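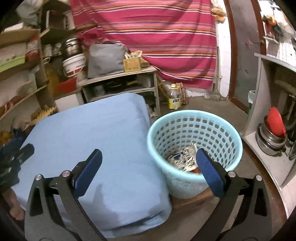 The ferry to Marnum wouldn't run before April, her brother told her over the phone, and if she wanted the house sold she could wait like everybody else.

She didn't wait. She took the bus to Huvov, 40 miles the wrong way, and paid a man 30 to row her across from there. He talked about eels. At 3 she was standing at the gate – the key still fit.

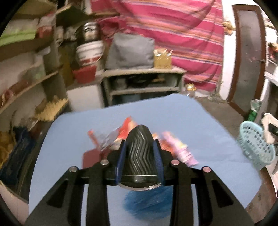
Snack wrappers on the blue tabletop.

She called her brother from the porch.

"I'm keeping it," she said.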